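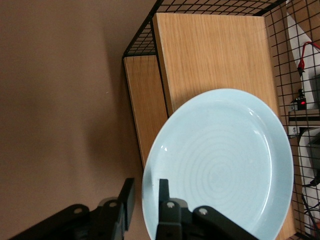 A light-blue plate and the black gripper at the Grinduvell test bench, with the rim between the two fingers.

Robot learns to handle dishes from fewer demonstrations, Bodgate group reports

29 Apr 2023

A research group at the Bodgate Institute has published results on a training method that lets a robot arm pick up dishes by the rim after being shown the task 50 times. The same arm, trained the usual way, needed 100 demonstrations to reach a lower score.

The work was done in the Grinduvell project, which looks at how robots can learn household and kitchen jobs from people. The group's report and part of its data were released this week. The full data set is expected in November.

Plates are a known problem for two-finger grippers. They are wide, smooth and low, and most grippers can't open far enough to take one across the middle. The only good place to hold a plate is the rim, with one finger on each side. That means the arm has to come in at the right angle and stop at the right depth. If it stops too early, the plate slips. If it goes too far, a finger hits the underside and pushes the plate away.

A glossy glaze adds to the difficulty. Highlights on the rim move as the camera moves, and depth sensors often return gaps or false readings on shiny surfaces. The Bodgate group doesn't use a depth sensor. Its system works from color images taken by a small camera mounted near the gripper, so the fingers and the nearest part of the dish stay in view while the arm closes in.

How the method works

In most learning-from-demonstration work, a person guides the robot through a task many times and a computer model is trained to copy the whole movement, start to finish. Every part of the movement counts the same. The Bodgate group argues that this wastes much of what the person has shown. The long reach toward the plate is easy and can be done in many ways. The last short stretch, when the fingers go to either side of the rim, is where most failures happen.

The group's method splits each demonstration in two. A first model handles the reach and only has to bring the gripper near the rim. A second model takes over for the last stretch and is trained on that part alone. To give the second model more to learn from, the robot goes back over the final stretch of each demonstration by itself. It starts from the point where the person closed the fingers, backs away in a slightly different direction each time, and records what the camera sees. Played in reverse, each of these short recordings is another way of arriving at the same grasp.

From 50 demonstrations, the robot collected 1160 of these short recordings. No person has to guide the arm during that stage, although an operator stays in the room and can stop it.

The idea of backing away from a known good position has been used before, mainly for fitting pegs and connectors. In those tasks the part is clamped and doesn't move. A plate can shift when it is touched, and a recording made after it has shifted is no longer correct. The group deals with this by comparing the first and last camera images of every recording. If the dish has moved between the two, the recording is thrown out and the arm returns to its start position.

Results

The tests used 13 dishes, none of which had been used in training. They included flat plates, shallow bowls and saucers, some with plain glazes and some with patterns. Dishes were laid flat or tilted, and the arm started from a different position for each trial. A trial counted as a success if the arm lifted the dish clear of its support and held it until the operator ended the run.

With the split method and 50 demonstrations, the arm succeeded in nine trials out of ten. With a single model trained on 100 full demonstrations, it succeeded in seven out of ten. When the single model was given only 50, it failed more often than it succeeded.

The gap was widest for tilted dishes. A single model tended to come in at the angle it had seen most often and then close with one finger pressed against the rim. The second model in the split method made small corrections on the way in – often a turn of the wrist just before the fingers closed.

Saucers gave the worst results for both methods. Their rims are short, and the group reports that the camera sees too little of the edge once the fingers are close. Very dark dishes were also harder, mostly in runs where the black fingers and the dish were difficult to tell apart in the images.

The report includes a test in which the short recordings were left out and the second model was trained only on the final stretch of the 50 original demonstrations. It did slightly better than the single model with the same 50, but well short of the full method. The authors take this to mean that most of the gain comes from the extra recordings and a smaller share from the split itself.

Limits

All tests were carried out at one bench, with one arm and one type of gripper. The dishes were presented one at a time. Picking a plate out of a stack or a full sink was outside the study, and so were wet dishes. The report doesn't say how the method would cope if another object touched the rim from the far side.

The handover between the two models is also set by a fixed rule based on how large the rim appears in the camera image. This rule was tuned by hand and had to be changed for the bowls, which have higher sides. The group says a learned handover would be better and lists it as the next step.

Speed is another open point. The final stretch is run slowly, and a complete pick takes longer than it does when a person guides the arm. The authors made no attempt to shorten it in this study.

Next steps

A second site at Stitelley will repeat the tests with a different arm. The two sites have agreed to use the same list of dishes and the same rules for counting a success, so that the numbers can be compared directly. Results from Stitelley will be added to the project page when they are ready.

Sugden, a maker of dishwashing equipment for canteens, is supporting that part of the work and has supplied used tableware for it. The company had no part in the study reported this week. Its interest is in the loading side, where plates arrive tilted and in no fixed order.

The Grinduvell project page now carries the report, the training code, the dish list and a first set of recordings. The recordings come with the camera images and the arm positions, along with a note on whether each one was kept or thrown out. Research groups that want the complete data before the November release can apply to the project office in Bodgate. Use is free for teaching and noncommercial research.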